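Planning the Equipment Purchase for Two-Handed Packing Trials

Posted July | By Kusside Group
Print this page | E-mail this page

1. Purpose

The Flustura project records packing tasks carried out with hand-held grippers. The first term was run on parts left over from an earlier course. This report sets out what should be bought for the second term, in what order, and what can be left until later. The sum allowed is £439, including delivery.

The task that decides most of the list is the transfer of soft packets into a bin. A rigid box can be handled with one gripper. A soft bag folds when it is pinched, and a second gripper is needed to steady it over the opening.

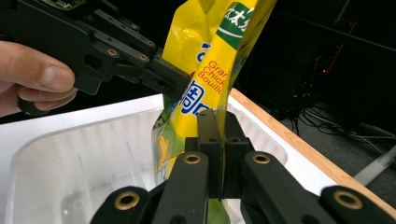

Kusside Group
Student project team, equipment and budget

2. Grippers

We recommend two complete grippers of the same build. Mixed builds were considered and rejected, as each would need its own spare linkages. The pivots are fitted with brass bushings, and these should be ordered with the plates so that both can be checked for fit on arrival. Lambrakis quoted for the plates cut and drilled. Cutting them in the college workshop would cost less in money but would take the workshop's only free afternoon for most of the term.

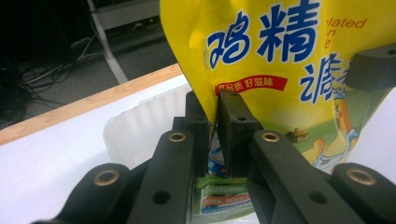 Reading time: 2 minutes

3. Test goods

Groceries are the cheapest line in the budget and the easiest to get wrong. Glossy stand-up pouches, such as the yellow chicken essence seasoning, crease readily and should be treated as consumables. A pouch that has been squeezed many times no longer behaves like one from the shop. We have allowed for regular replacement and set aside £80 for goods and containers together.

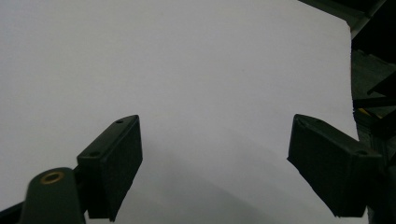 STILLDEN, July

4. Work surface

No new table is requested. A plain pale surface gives good contrast with dark fingers, and the existing one meets that need. Cable ties and a floor cable cover are listed under sundries.

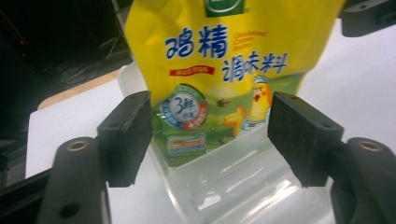

5. Fingertip pads and spares

Spare pads come next in priority after the grippers. They wear at the contact face and are replaced as pairs. Solid and foam-faced types were priced. The foam type is preferred for soft goods: with a textured black pad on either side, the seasoning pouch can be held upright at the clear ridged container without a clamp. Fixing is by screws, so one size of screw should be stocked for all pads. Threaded inserts can wait until the second order.

6. Order of purchase

Plates, bushings and pads go in the first order. Test goods are bought locally as required. Any balance is held for breakages and is not to be spent on a third gripper before the trials are complete.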